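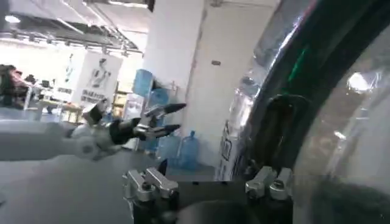 Can the machines do our chores yet?

Notes and pictures from Zomemura, Aug 2, 2021

For many years I have read that a robot will soon wash my clothes. This August I went to Zomemura to look at the work myself. I stayed nine days and wrote 112 short notes. Most of them are about small things, like how long it takes to open a door. I put two pictures on this page, and the longer report will come when I finish the translation.

My short answer is: some parts yes, the full chore no. The team of the Pluma project told me they had tried 400 times to put one towel in a drum. They were pleased with the number of good tries, but they did not want me to print it, so I respect this.
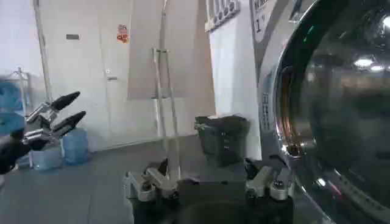
Laundry is the chore that people ask me about most, and I think it is harder than washing dishes. A shirt has no fixed shape, so the fingers must find the edge again each time. The door is also not simple. On this washing machine it is round and thick, with a shiny rim and dark glass that gives back the ceiling lights, and such a surface can confuse a camera. The two metal fingers in front of it are open wide, and it is easy to see how much space they need. A laundry shop that I visited before, Prusetti, handles 600 pieces in one day with human hands. I would not send a robot there now, but for one slow wash at home I would like to try.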